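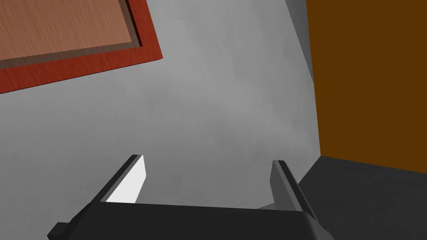 Wrist camera view in the simulator, gripper open and nothing held.

Ticket: Left finger pad renders white in wrist view, grasp detector scores drop
Project: Gredeck gripper comparison
Opened by: Khadija Ramadan
Assigned to: Ayman Zaki
Opened: 2025-12-13
Status: Resolved, one follow-up open

Summary
I am comparing two parallel grippers on the same simulated arm, the Nusau and the Bainbridge. Scene is Plotville, default lighting. With the Nusau mounted, the inner face of the left finger comes out bright white in the wrist camera. The right finger stays gray. The grasp detector then puts a false edge on the left finger and the score falls below our cutoff of 80. The Bainbridge runs fine in the same scene.

Steps to reproduce
1. Load Plotville with the Nusau gripper.
2. Move to the home pose with the gripper pointing at the floor.
3. Open the fingers all the way.
4. Save a wrist camera still and run the detector on it.

Khadija Ramadan
Ran 1000 grasp attempts with each gripper, 2000 total. Nearly all of the low scores are from the Nusau. Swapping the camera config between the two made no difference, so I don't think it is exposure.

Ayman Zaki
Can you turn off the key light and send me the numbers? Also tell me which version of the Nusau model you have. There was a mesh update in April and not everyone pulled it.

Khadija Ramadan
Key light off: the pad goes gray and the scores come back up. Model is the one from before April.

Ayman Zaki
OK, that matches what I see. In the old file the two finger pads don't share a material. The left one has its own entry with roughness set to zero and a very high specular value. The right one uses the body material. At the home pose the left pad faces the key light — any other heading and you might never notice.

Fix: pull the April mesh, or edit the old file so both pads point at the body material. Clear the render cache after either one. If you skip that, the old material keeps loading.

Khadija Ramadan
Pulled the new mesh and it still looked white. Cleared the cache, restarted, and now both pads match. Re-ran the 7 worst poses and all of them score above the cutoff. I'll redo the full Nusau set overnight and throw out the earlier results.

Ayman Zaki
Good. Keep the old stills, I want them for the detector — it should handle a shiny pad on real hardware anyway. Follow-up ticket opened for that under my name. Closing this one.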